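3.2. Dimensionnement et budget de la cellule

Le plan d'équipement retenu en février prévoit une cellule à deux bras, chacun doté d'une pince parallèle et d'une caméra de poignet. La tâche de référence porte sur la manipulation de boîtes à tirette (figure 2).

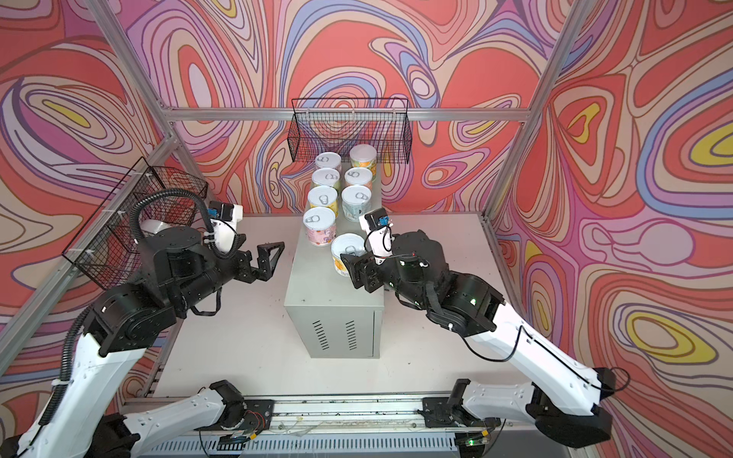 Département de génie mécanique — Équipe Manipulation et cellules robotisées

Figure 2. Cellule bimanuelle, pinces en approche des boîtes de conserve.

L'enveloppe de 3000 euros allouée aux périphériques couvre les doigts de rechange, les câbles et les caméras de poignet. Les bras relèvent d'une ligne distincte, amortie sur cinq ans. Deux devis ont été comparés, ceux d'Istus et de Cladent ; le second inclut les supports de caméra mais exclut la reprise du câblage. R. Awwad et I. Hinojosa ont proposé de conserver la structure en profilés d'aluminium, ce qui ramène le poste châssis aux seules fixations.

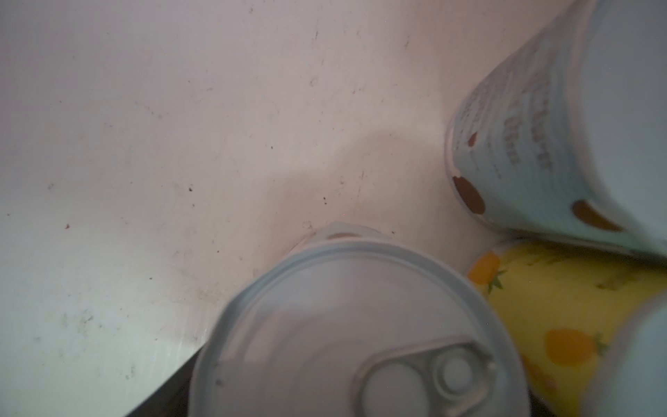
Le poste vision demeure le plus incertain. Une caméra de poignet travaille à courte distance, et le flou sur les étiquettes ou les couvercles pèse sur le choix de l'optique. Une focale fixe suffit si seule la position de la boîte est requise ; la lecture du texte imposerait un module plus coûteux — option chiffrée séparément par D. Mansour. Les pièces d'usure sont provisionnées à raison de trois jeux de doigts par bras et par an.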